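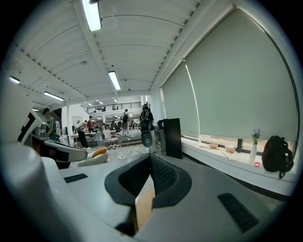
**Minutes, shared workroom meeting, July**

Present: Kristine Talavera (chair), Hok-lam Kwan, Ulises Flores, Maysoun Qaisi (minutes)
Apologies: Digby Gilchrist, who sent a very kind note and a page of thoughts on the blinds, read out under item 2

Kristine opened at 4 and thanked everyone for coming up in the heat, and for the apricots, which went around twice before we got to any business at all.

**1. Last minutes**

Agreed, with one fix: the quote for the shelving came from Hendska and not from Khoury. Sorry, that was my handwriting!

**2. Blinds**

Digby's note asked that the gray-green blinds stay down through the afternoon, as the window side gets the worst of the sun and he has had to move his chair more than once. Ulises was sorry to lose the daylight and said so at some length (he does grow tomatoes, so we forgave him). After a good long talk we settled on blinds down from lunch until 4, and after that whoever is sitting nearest may do as they please, so long as they ask the person next to them.

Khoury can come and look at the cords before the end of the month. Kristine will call them.

**3. The windowsill**

This took up more of the meeting than anyone planned. The ledge is deep and handy and so everything ends up on it, bags most of all. Hok-lam pointed out that a bag with its strap hanging over the edge is easy to catch with an elbow, and told us about his thermos, which some of us had heard about already but it was nice to hear it again.

Agreed: bags go on the hooks by the door once the hooks are up. Until then the sill is fine, but please tuck your straps in. Small things that have been left there longer than a week go in the Bisik box under the coat rack, and Maysoun will send a note around before anything is given away.

**4. Lights**

Ulises would like to try leaving the ceiling lights off on the window side in the mornings. Kristine is happy with that as a trial, though Hok-lam does close work and wants his left on — nobody minded. Spare tubes are to be ordered from Tedari with the next supplies order.

**5. Hooks and shelving**

We will buy 20 hooks. Ulises has a drill and has offered to put them up, with Hok-lam holding the level. The shelving waits until we have a second price to compare.

**6. Anything else**

Maysoun asked whether we might have a kettle that switches itself off. Warm support all around. She will look at prices.

**To do**

- Kristine: call Khoury about the cords
- Ulises and Hok-lam: hooks
- Maysoun: note about the sill, kettle prices
- Digby: second shelving price, if he is willing (Kristine to ask him nicely)

Next meeting in August, same time. Hok-lam is bringing the fruit.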